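Häufige Fragen zu Natursteinverblendern im Innen- und Außenbereich
Cladside Fachhandel, Bereich Wandverkleidung
Stand: Freitag, 16. April 2021

Welche Untergründe sind geeignet?
Geeignet sind Beton, Kalksandstein, Vollziegel und mineralische Putze der Festigkeitsklasse CS III oder höher. Gipsputze und Gipskartonplatten sind nur im Innenbereich und nach Rücksprache zulässig. Alte Anstriche, Tapetenreste und Trennmittel sind vollständig zu entfernen. Auf Holzwerkstoffplatten wird nicht direkt verklebt.

Muss grundiert werden?
Stark saugende Untergründe werden mit Tiefengrund vorbehandelt, glatte Betonflächen mit Haftbrücke. Die Trocknungszeit richtet sich nach dem Gebinde. Auf dem Unterputz Skaltska entfällt die Grundierung, sofern die Oberfläche aufgeraut wurde.

Wie dick darf die Klebeschicht sein?
Im Regelfall bis 16 mm im Buttering-Floating-Verfahren. Größere Unebenheiten sind vorab auszugleichen. Punktweise Verklebung ist nicht zulässig.

Wie schwer darf die Bekleidung werden?
Maßgeblich ist die Tragfähigkeit des Untergrunds einschließlich Kleber und Fugenmörtel. Bei Wärmedämmverbundsystemen ist vor der Bestellung ein Einzelnachweis erforderlich. Anfragen hierzu bearbeitet Bhupendra Negi (Anwendungstechnik). Bitte Wandaufbau und Gebäudehöhe angeben.

Wie wird die Fugenbreite festgelegt?
Bei unregelmäßigen Formaten ergibt sie sich aus dem Verlegebild. Die Mindestbreite beträgt 4 mm, die Obergrenze etwa 30 mm. Breitere Zwischenräume werden mit Zwickelsteinen geschlossen. Vor dem Verkleben ist eine Trockenauslage von mindestens einem Quadratmeter anzulegen.

Welche Fugenfarbe passt zu grauem Stein?
Der Mörtel Flokar ist in Hellgrau, Mittelgrau und Anthrazit lieferbar. Helle Fugen lassen die Fläche ruhiger wirken. Dunkle Fugen betonen den Umriss der einzelnen Steine, verstärken aber bei kleinteiligen Formaten das Muster. Farbabweichungen zwischen Bildschirm und Material sind möglich, verbindlich ist das Handmuster.

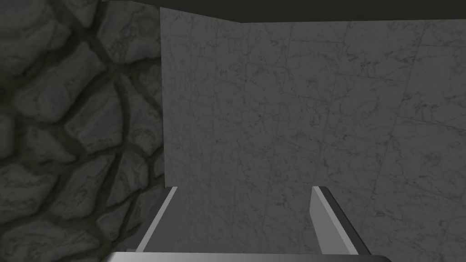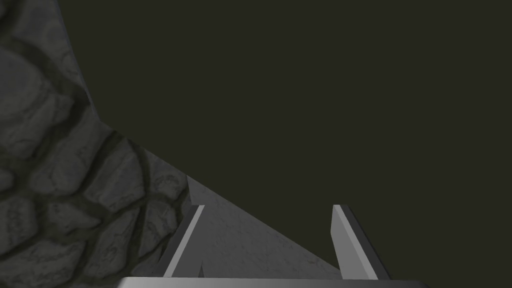 Grauer, unregelmäßiger Stein mit dunkler Fuge, Computerdarstellungen.

Wann kann verfugt werden?
Frühestens nach vollständiger Erhärtung des Klebers. Der Mörtel wird mit Spritzsack oder Fugeisen eingebracht und nach dem Ansteifen abgestrichen. Zementschleier auf der Steinoberfläche sind vor dem Erhärten trocken abzubürsten. Säurehaltige Zementschleierentferner dürfen auf Kalkstein und Marmor nicht verwendet werden.

Bei welchen Temperaturen darf verarbeitet werden?
Luft-, Untergrund- und Materialtemperatur müssen zwischen 5 und 25 °C liegen. Frische Flächen sind vor Schlagregen, Zugluft und direkter Sonne zu schützen. Für Außenarbeiten, die nach September beginnen, empfehlen wir eine Einhausung.

Ist eine Imprägnierung notwendig?
Im Innenbereich nur bei Spritzwasser- oder Fettbelastung. Im Sockelbereich außen wird eine diffusionsoffene Imprägnierung empfohlen. Vorab ist eine Probefläche anzulegen, da einzelne Sorten nachdunkeln. Die Serie Kanaujia wird werkseitig unbehandelt geliefert.

Wie viel Verschnitt ist einzuplanen?
Bei geraden Wandflächen 10 %, bei Rundungen und vielen Anschlüssen 15 %. Ecksteine werden nach laufendem Meter berechnet und gesondert bestellt. Nachlieferungen können aus einer anderen Charge stammen.

Wie werden Muster angefordert?
Schriftlich über das Kontaktformular mit Angabe der Sorte und der Lieferadresse. Pro Anfrage werden bis zu vier Handmuster verschickt. Ansprechpartner für Muster und Reklamationen ist Leandro Montoya. Reklamationen zu Farbe und Format können nur vor der Verarbeitung anerkannt werden.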